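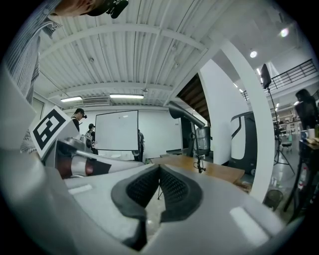

What is a peat bog made of?

Mostly dead moss and water. A bog is a very wet place where plants die and then fail to rot properly, so they pile up under the living ones and slowly turn into a dark brown, squishy stuff called peat.

Nature Desk > Wet Places > Bogs

Doesn't everything rot?

Give it a chance and yes, most things do. Leave an apple core under your bed and you can watch (please don't). Tiny living things get to work on it, and most of the quick ones need oxygen, same as you. A bog is soaked nearly to the top, and there is very little oxygen down in all that water. The water is sour as well, a little like weak vinegar. The rotters slow down to a crawl, and the dead moss just lies there, looking a lot like moss.

Who's in charge?

A plant called sphagnum, which you say like this: SFAG-num. It's a small moss with no roots and no flowers, and it runs the place. Sphagnum can hold many times its own weight in water, and it makes the water around it more sour, which suits sphagnum and annoys almost everybody else. Imagine a kid who pours lemon juice all over the sandbox and then has it to himself.

There are lots of kinds. On Clutholm Bog, where I take school groups, we have found seven. Si-woo Ok, who was nine then, asked me which was the best one. I said scientists don't think like that. It's the red one.

How fast does peat pile up?

You will not see it happen. At Clutholm the peat is 10 feet deep in the middle, and the bottom of it is 3000 years old. Do the division and you get 300 years for a single foot. Your whole life so far is thinner than a slice of cheese.

Why do grown-ups go on about it?

Plants take a gas called carbon dioxide out of the air and use the carbon in it to build themselves. When a plant rots, most of that carbon goes back into the air. When it gets stuck in a bog, a lot of it stays stuck. Too much carbon dioxide in the air warms up the planet, so a place that has been quietly holding on to carbon since long before your great-great-grandmother is worth keeping wet.

People have not always kept them wet. They have dug ditches to drain bogs, burned the peat for heat, and put it in bags for growing tomatoes. Once peat dries out, the rotters get their oxygen and catch up on the work.

Can a drained bog be fixed?

Partly. You block the ditches, the water comes back up, and with luck the sphagnum moves in again. Lorne MacLeod spent most of one May at Clutholm building little dams out of planks, and fell into four of the ditches. The moss is doing nicely. The missing peat is going to need a few centuries.

Does anything live there besides moss?

Dragonflies, frogs, spiders, cranberries, and the sundew, a plant that catches flies on sticky red hairs and digests them. There isn't much plant food in bog water, so it eats out.

Can I jump on it?

Some bogs wobble when you jump, and I know exactly what you're thinking. Stay on the boardwalk. Bogs can be deep, and the moss is easily squashed. Bit-na Ok lost a boot one step off the planks, and we still don't have it back. In 3000 years it should be in excellent shape.

Text by Gaspard Marchal. Contact the Nature Desk | Copyright Clutholm Bog School Visits | Back to top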